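Review: Havum Kitchen Tidy, the chore package that would like to do your worktop

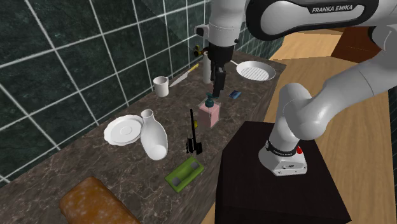

The arm over the soap dispenser in Havum's simulated kitchen.

I have reviewed vacuum cleaners that ate socks and a bread maker that walked off the counter, so I came to Havum Kitchen Tidy with what I'd call measured hopes. It is a piece of software for robot arms. You rent it by the month, you point it at a kitchen, and it puts things away. Before you let it near your own crockery you run it in a simulated kitchen, and that is where I spent most of March.

The arm in the simulator is a Franka Emika, bolted to a dark pedestal beside the worktop. The worktop itself is brown marble, against green tiles that are a good deal smarter than mine. The mess is more familiar. There's a knife left out at the back, plates in a stack, a vase or bottle lying against them, and a brown lump near the front that might be a loaf. I've had breakfast at that counter, more or less.

Setting up took me an evening. The instructions are clear until page 18, where they assume you already know what a joint limit is. You type the job in plain words, such as "put the mug by the plates", and press go.

I gave it 76 jobs over the month and kept a tally on the back of a Hayat seed catalogue. Mugs are its strong suit. It picks them up like a nervous curate and sets them down where you asked. The pink soap dispenser was fine as long as it went for the body. When it took hold by the teal pump, things fell over. Sponges it adores. If your household consists chiefly of sponges, buy this at once.

Plates are another matter. Two fingers and a flat stack is a hard sum, and the package mostly solved it by pushing the top plate along until it met something. The vase rolled. The knife it refused to touch at all, with a polite message about sharp items, and I found myself agreeing with it.

Then there is speed. Clearing one mug, one sponge and one bottle took 8 minutes. My own time, with the radio on and a bad shoulder, was under one. Havum's answer is that the arm can do it while you're out, and that's fair. It's also true of leaving it till later, a system I've used for years at no cost.

I tried the rival, Provitz Counterhand, for comparison. It's quicker and it will have a go at plates, but it has no notion of when to give up. I watched it chase a saucer to the end of the worktop and over. Katen do a version for small workshops, sorting parts into trays, and I gather that's a happier line of work for an arm. Parts trays stay where they're put and no child leaves jam on them.

The Havum licence is £800 a year if you pay up front, and you find your own arm. For a lab or a college kitchen with one already standing about, I can see the point. The simulator is very good, the error messages are the best written I've met, and resetting a ruined kitchen takes one click. I would pay for that button on its own.

For an ordinary house, no, not yet. It can't wipe, it can't rinse, and it treats a frying pan as a philosophical problem. I'll look again when they release the plate update. Until then the washing-up rota stands, and it's my turn.

Good: mugs, sponges, the reset button, sensible about knives
Bad: plates, anything round that's lying down, pace
Score: five out of ten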